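Sobre nós

A Okton produz material didático para professores do 1.º ciclo e da educação pré-escolar. O catálogo tem 559 fichas e guiões de atividade, distribuídos por três linhas: Arier (matemática), Makris (leitura e escrita) e Fasus (estudo do meio). Cada ficha é identificada por um código de linha, ano de escolaridade e número de ordem.

Os ficheiros são fornecidos em PDF, formato A4, a preto e branco e a cores. Cada unidade inclui a ficha do aluno, a folha de soluções e uma página de instruções com a duração prevista - em regra, dois tempos letivos. As unidades da linha Fasus incluem ainda uma lista de materiais.

Antes da publicação, cada unidade passa por revisão científica, revisão linguística e aplicação em turma. As observações dos professores são registadas numa grelha comum e a versão corrigida recebe novo número de edição. As edições anteriores ficam disponíveis em arquivo durante um ano letivo.

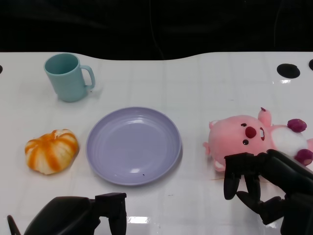
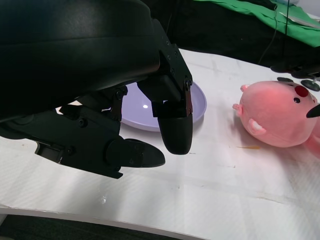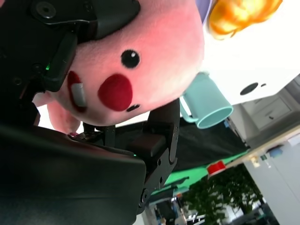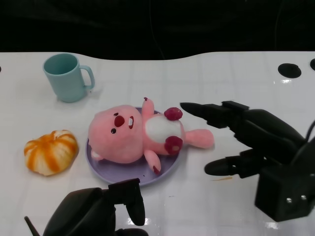 As licenças são individuais ou de escola?
Existem as duas modalidades. A licença individual permite a impressão para as turmas do titular; a licença de escola abrange todos os docentes do estabelecimento e é renovada em setembro.

Trabalhamos atualmente com cerca de 120 escolas. Os pedidos de adaptação (corpo de letra aumentado, versão sem cor, enunciado simplificado) são tratados pela equipa editorial sem custo adicional, mediante indicação do código da ficha. O catálogo é revisto em julho - as unidades retiradas constam de uma lista própria.

Comentários (3)

prof_1ciclo
A Makris do 2.º ano tem soluções separadas por página? Na edição que tenho vêm todas seguidas.

Okton
Na edição 3 estão separadas. A atualização está na sua área de cliente.

marta.eb1
Uso a Arier desde o ano passado. Faltam mais fichas de medida para o 3.º ano, o resto serve bem.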